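Chapter 5

Where Family Names Come From, and Why They Won't Sit Still

When I was nine I asked my grandmother what our name meant. She said it meant we were late for church. I've been asking better-prepared people the same question ever since, and I have to tell you that quite a few of their answers weren't much more useful than hers.

So let's start this chapter with a confession. I love surnames, I've spent most of my working life on them, and I still get them wrong. In the last four chapters we looked at first names, which parents pick (more or less) on purpose. Surnames are a different animal. Hardly anyone chose theirs. They were stuck on people by neighbors, clerks, priests and tax men, often for reasons that made sense for a single afternoon and then hung around for centuries.

What this chapter covers

We'll go through the main sources of family names, then look at how spelling drifts, and then spend a good while on names that crossed a border. By the end you should be able to take a surname you've never seen before and make a decent first guess at its type. A guess, mind you. Chapter 6 is where we learn how to check it.

The four big families

Most textbooks sort European surnames into four groups, and I'm going to do the same, partly out of laziness and partly out of respect.

First, names from places. A man moves from one village to the next and everybody there calls him by where he came from. Notice that this only works if he leaves! In a village where every last person is local, the village name tells you nothing about anybody. That's why a place surname often turns up thickest a day's walk or so from the place itself. Take Humley. When I started collecting Humleys for a class project, I assumed they'd all be bunched up in the one parish. The parish book had almost none of them. They were in the market towns on either side, selling things.

Second, names from work. Smith, Baker, Miller, Cooper – you know these already. The Hungarian name Kerekes belongs here too. It comes from the word for wheel, and it was given to wheelwrights and cart makers, so it's a close cousin in meaning to the English Wheeler and the German Wagner. I like to put those three up on the board on the first day of term and let people stare at them until somebody spots it.

Third, names from a parent, usually the father. Johnson, Peterson, Williams. Some languages do it with an ending, some with a little word in front, and in Wales the old word "ap" got swallowed into the name behind it, so that ap Rhys turned into Price and ap Howell into Powell.

Fourth, nicknames. Short, Brown, Armstrong, Fox. These are the fun ones and also the ones where we go wrong most often, because a nickname can be a joke, and jokes spoil fast. Was the first Mr. Short a small man? Maybe. He could just as well have been the tallest fellow in the county, with friends who thought they were funny.

Names that sit in two groups at once

My old teacher, Piroska Lakatos, had a habit I've stolen for my own classes. She'd write her own surname on the board and ask us to sort it. It's an easy one if you know some Hungarian: lakatos is a locksmith, so it goes in with the work names. Then she'd ask, "And does that prove my great-grandfather made locks?" Half the room would nod. Of course it doesn't. By the time he was born the name had been handed down for generations, and he could have been raising geese for all the name can tell us.

There's a second problem. Plenty of names have two honest origins. A name that looks like a trade in one valley may come from a hill or a stream in the next, and two families with the same spelling may have no ancestor in common that anyone can find. When you see a website telling you that everybody called such-and-such comes from one brave knight, please close it and go have a sandwich.

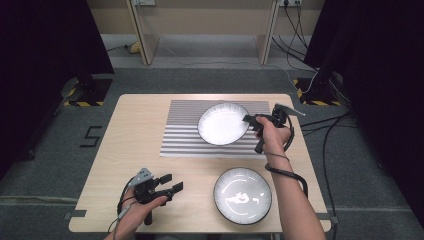 How a spelling drifts

For most of the time surnames have existed, the person who owned the name wasn't the person writing it down. The clerk wrote what he heard. If he had a cold, or came from the other end of the country, or was paid by the page, you got something new.

I once followed a family I'll call the Wendholm line through a stack of parish books and rent rolls. I found Wendholm, Wendham, Wendum, Windham and, in one very tired hand, Wenm. It was the same farm each time and, as far as I can tell, the same people living on it. A student of mine, Benedek Katona, made a chart of every spelling in order, and we all expected a nice smooth slide from the long form to the short one. What he got was a zigzag. The long form would vanish for a generation and then pop back up with a new priest.

Keep that zigzag in mind. It's tempting to line up spellings from oldest-looking to newest-looking and call that the history of the name. Dates first, please, and looks second.

A word about numbers

You'll meet a few counts in this book, and they nearly all come from my own practice list, the Jillumbridge list. It holds 2980 surname entries, copied out by several years of students. I trust 2000 of them. The rest are there for you to argue with, and I've marked them with a small star in the back of the book. If you can fix one, write to me.

Before you read on

Pick a surname now. Your own is fine, though I'd gently suggest a neighbor's or a teacher's, as most of us are a bit too fond of our own family stories to think straight about them. Write down which of the four groups you think it belongs in and what makes you think so. Add every other spelling you can come up with in five minutes, including the silly ones. Say it out loud with a mouthful of bread if that helps (it does help me).

Hang on to that piece of paper. We'll need it in section 5.1, where we start with the place names and the people who walked away from them.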